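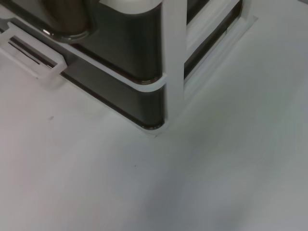 Figure 3. Wrist-camera view of a dark, glossy body with white plastic framing, resting on a pale surface. Note the highlights along the curved edges.

4. Data Collection and Student Protocol

4.1 Course setting

The recordings were made by students in the second-year manipulation course at Pathirana, as part of the term project known internally as Gakiler. Each team was assigned one household area and asked to record teleoperated episodes there, to label them, and to train a small policy on the result. Teams had six weeks from the first lab session in August to the freeze of the dataset on September 21, 2019. No episode recorded after the freeze is used in this paper.

Operators were students with no prior teleoperation experience. Training consisted of one supervised session followed by free practice. Operators were told to work at whatever speed they found comfortable, and the controller imposed only the joint velocity limits set by the manufacturer. This choice affects image quality and is discussed in 4.3.

4.2 Recording and storage

Each episode contains the wrist camera stream, joint positions, the gripper opening command, and a free-text task label typed by the operator. Streams were written to local disk and copied to the course server at the end of each session. The logging software, Loltotdale, was written by an earlier cohort and modified by Mizanur Dewan to write timestamps at capture instead of at disk write. Episodes recorded with the older version were discarded.

The frozen dataset holds 3910 episodes. Of these, 713 were marked by the operators as failed and 1769 were marked as containing contact with furniture or another fixed object. The two marks are independent and an episode may carry both. We kept failed episodes in the set but excluded them from policy training.

Task labels were not normalized at recording time. Spelling variants and abbreviations were merged by hand before training, and labels that named only an object and no action were sent back to the team for correction.

4.3 Frame quality

Two properties of the wrist view caused most of the difficulty in labeling. The first is reflection. On dark, glossy parts such as the body in Figure 3, brightness changes smoothly from near-black to a lighter gray-brown across a curved edge, and the edge detector used in the baseline often placed a boundary inside the surface. White plastic against a pale background gave the opposite error, with true boundaries missed where contrast was low.

The second is motion blur. During large reorienting moves the wrist camera sweeps quickly across the workspace, and fine structure is lost well before large planes are.

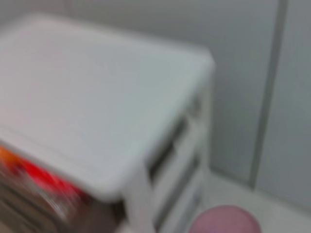
Under strong blur, a white storage unit can still be told apart from a gray wall, and the alternation of white strips and dark gaps on its drawer side survives as diagonal streaks. Individual drawer edges do not. Saturated colors are also fairly robust: a red patch in an open compartment remains easy to locate even when the shape of the object cannot be recovered. Annotators were therefore permitted to assign a color label without an object class, and to leave the class field blank.

We did not remove blurred frames from the episodes. Removing them would have broken the alignment between images and joint positions, and the policy receives blurred input at run time in any case. A blur score, computed as the variance of the Laplacian over the full image, was stored with each frame and was used to weight the image reconstruction loss. The score is unreliable on frames filled by a plain surface, where the variance is low whether or not the camera is moving. For these frames we used the joint velocities to decide the weight.

4.4 Annotation

Annotation was done in Mandale, the browser tool already used in the perception course. Every frame selected for annotation was labeled by two students from different teams. Disagreements on object class were settled by a third student, who did not see the earlier labels. Disagreements on region boundaries were left as they were, and both outlines were kept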